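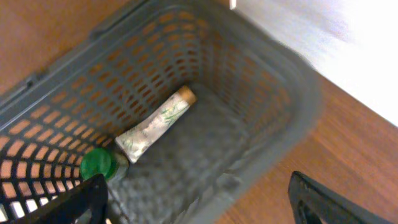
Projects > Year 2 > Everyday Habits Module > Student Reports

Where does the shopping list go? A report on how our street decides what to buy

By Rhea Dumlao

Why I picked this

My mum writes her shopping list on the back of whatever envelope is nearest, then leaves it on the kitchen worktop and buys the food from memory. I've watched this happen my whole life and never thought it was odd until our tutor asked for a topic to do with everyday habits. So I decided to find out how other people do it. Do they write a list? Do they stick to it? And does the list make any difference to what gets thrown away?

I should say I started out with a much bigger idea (food waste across the whole town!) and Jocelyn Umali, who was supervising our group, very kindly talked me out of it. She asked how I planned to get into everybody's bins. I didn't have a plan for the bins.

How I did it

I asked 6 households on and near Drumance Road to keep a diary for the whole of May. Each one had to keep every list they made, keep every receipt, and write down anything that went off before it was eaten. I gave out small notebooks for this. Two came back with tea on them and one had a very good drawing of a leek.

At the end I sat down with each household for a chat. Angelica Rivera from my class came along to take notes, and her handwriting is the only reason I could read any of it later. We ended up with some 300 lines of shopping to type up, which took far longer than I'd put in my timetable. If you're doing something like this next year, type as you go.

I sorted the lines into "on the list", "not on the list" and "can't tell". The last pile was for things like "bits for tea" – I had no idea what to do with those, and I still don't. 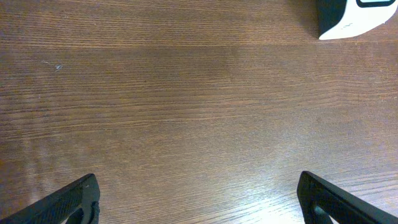 What I found

The list writers did buy fewer extra things, but the gap was smaller than I'd guessed. Every household came home with something that wasn't written down, and it was nearly always bread, biscuits or fruit on offer. Bread especially. One family bought a loaf on every single trip, list or no list, and told me they "don't really eat much bread".

The waste part surprised me more. The household with the neatest lists threw away the most salad. They wrote "salad" every week out of habit, bought it every week, and then binned half of it. The family with no lists at all wasted very little, and when I asked about it they said they look in the fridge before going out. They shop at Hendriks on the corner, so they can go little and often. The others mostly drive to the big shop at Rirnenano, where it's much easier to overdo it.

I also noticed that whoever writes the list often isn't the one who does the shopping. In one house the dad writes it and the son goes, and they had a proper argument in front of us over what "the usual cheese" meant. Angelica wrote down both sides.

What went wrong

A few households forgot the diary for several days and filled it in afterwards, so the waste notes are probably on the low side. People also behave differently when they know someone's going to read their receipts. One person admitted she'd hidden a cake.

It's a very small group too, all living near each other, and I know most of them. I can't say this is how people shop in general. It's how these people shopped in one month with decent weather and no school holidays apart from half term.

What I'd do next

I'd like to run it again in winter, and ask people to write down what's already in the fridge before each trip. I'd also find a better word than "extras", as people got quite defensive about it. My own list now starts with a line for what we've already got. Mum has gone on using envelopes.

Handed in July 31, 2023.

Comments

Jericho Calimlim: We are definitely the bread family. I showed this to my nan and she says it's for toast and toast doesn't count.

Mylene Sebastian: Really enjoyed this. Did you look at people who order online? I save the same basket every week and I bet my salad problem is worse.

Rhea Dumlao: Thanks Mylene! None of my households ordered online, so no, but I'd love to add one next time if you fancy keeping a diary?

Back to top | Contact the module team | © Student Reports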